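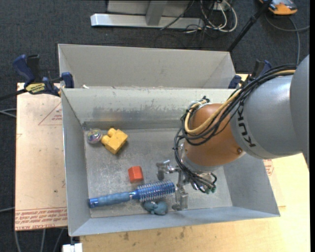
Bin-Picking Test Cell
Restness Automation Laboratory: Equipment for Hire

Category: Robot cells and grippers
Equipment status: Available
Responsible officer: Delyth Lougher
Technical contact: Lộc Phùng

Overview

The bin-picking test cell is a shared facility for trying out and comparing grippers, cameras and control software on mixed household objects. It consists of a large KUKA arm, a pair of sheet metal bins held at the table by bar clamps, a fixed camera and a control computer with the laboratory's own trial software. Users may bring their own gripper or choose one from the laboratory's collection.

The cell is intended for work in which the objects are not known to the robot beforehand and are not laid out in any order. It is not suitable for speed testing, for endurance testing of complete arms or for any work with liquids, powders or food.

Hire is open to university groups, companies and independent developers. Users without experience of industrial arms are welcome, but must book the supervised service described below.

The standard task

A number of objects are placed in the front bin. The arm lowers the gripper into the bin, attempts to grasp one object, lifts it clear of the rim and places it in the rear bin. The attempt is recorded as a success only if the object is released inside the rear bin. An object which is lifted and then dropped back into the front bin is recorded separately, as is an attempt in which the fingers close on nothing.

A standard comparison consists of 300 attempts for each gripper. Shorter runs may be booked for development work, but the laboratory will not issue a comparison report on them.

When the front bin is empty, the operator returns the objects by hand. They are tipped from a tray and may not be arranged afterwards. Where an object comes to rest against a wall or in a corner, it stays there. Much of the difference between one gripper and another shows itself in these positions, particularly where a finger has to pass between an object and the sloping metal.

Grippers available

The laboratory holds 6 grippers on matching adaptor plates. The following are those most often requested.

Firninard jointed-finger gripper. Metal, with angular fingers that bend at the joints as they close. A good general choice for mixed objects. The fingers follow the outline of rounded items well, but they need room on both sides of the object, and the outer joints can meet the bin wall before the tips reach the floor. Approach angle should be limited in software when picking along the walls.

Trodis parallel gripper. Two flat jaws on a straight slide. Simple to control and easy to model. It performs well on blocks and boxes and less well on soft items, which tend to be squeezed out of the jaws. Replaceable rubber pads are supplied in two grades.

Kárason suction head. A single cup on a sprung stem. Very effective on smooth, closed surfaces. It should not be chosen for bristled, ribbed or heavily textured objects. The head requires the laboratory's vacuum supply, which must be requested at the time of booking.

The remaining three are earlier versions of the above and are kept so that older results can be repeated. Fitting and removal of any gripper is carried out by laboratory staff.

Bringing your own gripper

A drawing of the adaptor plate will be sent on request. Users should provide, before the visit:

A drawing or model of the gripper in its open and closed positions
The mass of the gripper with all fittings
Details of its electrical and air supply
A written description of what the gripper does when power is lost

The last item is required without exception. A gripper which opens on loss of power may still be used, but the working height over the bins will be reduced.

Hoses and cables run along the outside of the arm to the wrist. They must have enough slack for the full turn of the wrist and must be secured above the fingers, so that no loop can enter the bin ahead of the gripper. Users who bring their own cables should allow time for this. Routing has taken longer than the mechanical fitting on most visits, and a hurried job usually has to be done twice.

Test objects

The object collection contains 169 items, divided into 7 groups. These are blocks, balls, brushes and handles, soft toys and rubber toys, packaging, tools, and clothing. Toy building blocks, a hairbrush with a ribbed handle and a clear ball with coloured details inside are among the items in regular use.

Users may choose their own selection or accept the standard one. For a comparison between grippers, the same selection must be used throughout. Items are inspected after each session and replaced if worn. Replacement is by the same model where it can still be bought; where it cannot, the substitute is given a new number and the change is stated in the report.

Transparent items are included deliberately. Many depth cameras return poor readings from clear plastic, and a grasping system which depends wholly on depth will often pass over such an item or aim beneath it. Users comparing grippers only, and not vision, may ask for transparent items to be left out.

Cameras and control

One fixed camera views the workspace and records every attempt. The recording is supplied to the user with the trial log. A second camera may be mounted on the wrist if the gripper leaves room for it. Users wishing to compare cameras should note that both may be run together, and that the arm will act on the output of only one of them in any given run.

The control computer accepts a target position, an approach direction and a finger opening. It returns the position of the arm, the state of the gripper and the outcome of the attempt. Users may connect their own computer by network cable. Direct access to the arm controller is not offered.

Force limits are set by staff at the start of the session. Contact between the fingers and the floor or walls of the bin is expected in this kind of work, and light scuffing of the metal is treated as ordinary wear. Users are charged for dents and for broken fingers.

Results and reporting

For each standard comparison the laboratory issues a short report prepared by Thierry Ferrand. It gives the success rate for each object and for each group, the number of dropped objects, the number of empty closures and the mean time for each attempt. Results from different grippers are placed side by side only when they were obtained with the same objects, the same camera and the same control settings.

The laboratory does not name a best gripper. A suction head may lead on packaging and come last on brushes, and the overall figure then depends chiefly on how many of each were in the bin.

Results belong to the user. They will not be shown to other users or to gripper suppliers without written permission. Users who publish are asked to name the facility and to state which version of the object collection was used.

Supervised and unsupervised use

Supervised service: an operator is present throughout, fits the gripper, resets the bins and runs the trial software. This is the only form of hire offered to first-time users.

Unsupervised service: available to users who have completed the induction given by Siyabonga Chauke and who have used the cell at least once under supervision. Staff remain responsible for gripper changes.

Safety

No person may reach into either bin while the arm is enabled. Before objects are reset by hand, the arm must be raised to the waiting position and the enabling key removed. The key is kept by the person resetting the bins.

Cables on the floor behind the table are to be left where they are. The clamps at the sides of the bins are checked before each run and are not to be loosened by users. If a bin is found to have moved, the run should be stopped and the operator informed, and the bin position will be measured again before work continues.

Safety shoes are required. Loose sleeves, lanyards and scarves are not permitted near the table.

Booking

Requests should be sent to Hugo Brunet at the laboratory office, stating the gripper or grippers to be used, the number of attempts required and whether supervision is needed. The cell is closed for maintenance throughout August. Charges depend on the type of user and are confirmed in writing before a booking is accepted.

Related equipment

Adaptor plates and wrist camera mounts
Vacuum supply for Kárason suction heads
Spare finger sets for Firninard and Trodis grippers
Object collection, loan of individual groups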